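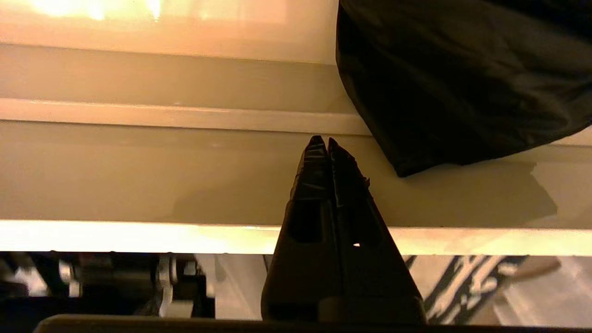
Madalena Sequeira wrote in to say that her shelves would be straight by now if she'd stopped waiting for a machine to do them, and could this article please give a yes or a no on household robots. Fair enough! The short version is "some chores, slowly, with a person nearby," and the rest of this entry is me spelling that out.

Shelf tidying (robotic)

Shelf tidying is the job of picking things up off a shelf, putting them back, or moving them over so something else fits. People who build robots tend to file it under "pick and place," along with packing boxes and loading trays. I think that undersells it. A box on a conveyor has six flat sides and turns up where it's expected. A shelf at home has a sweater on it, or a bag, or a cloth hanging over the lip, and none of those has a shape you can count on from one minute to the next.

Why soft things are hard

Most arms I've spent time with use a gripper with two fingers that open and close. Give it a mug and it does fine. Give it a black bag against a pale shelf and the trouble starts early, long before anything gets lifted. Dark fabric hides its own folds, so the software has a hard time telling where a good pinch might be. Then there's the shelf itself: come in too low and the fingertips scrape, come in too high and they close on air. I've scraped a lot of fingertips.

Lighting matters more than I expected when I started. A warm lamp off to one side throws a shadow under whatever you're after, and some systems will happily treat the edge of that shadow as the edge of the object. Mine did this for most of November. (Moving the lamp helped. I know that's cheating, and I did it anyway.)

Home versus shop floor

Stockrooms are further along than living rooms, mostly because you can arrange a stockroom to suit the machine. The Grostar arm I worked with in a parts store had bins all one size, labels all facing out, and bright even light overhead. Over one long run it logged 3,781 picks, and the staff had stopped watching it by lunch. The same arm on soft goods was a different animal. We tried 1,679 picks on folded cloth and hanging bags, and 455 of them needed a person to step in. That's better than one in four, which would drive you up the wall in your own hallway.

For the home there's the Caraseo, a slower arm on a wheeled base. I like it a lot, more than it deserves. It puts shoes on a rack pretty well and it can hang a bag on a hook if the hook is big. Ask it to take a bag off a crowded shelf and you'll be standing there for around 2 minutes per bag, arms folded, trying hard to be patient. Dinu, the planning software that ships with it, got a lot better at giving up gracefully, so at least it doesn't fling things now.

What people usually get wrong

Videos of robots tidying are often sped up, and sometimes a person with a controller is doing the driving. Both are perfectly normal ways to work. You just can't judge from them how a robot would manage alone in your house, so look for a note about speed and control before you get excited.

See also: laundry folding, bin picking, suction grippers, Gutar (soft fingertip pads)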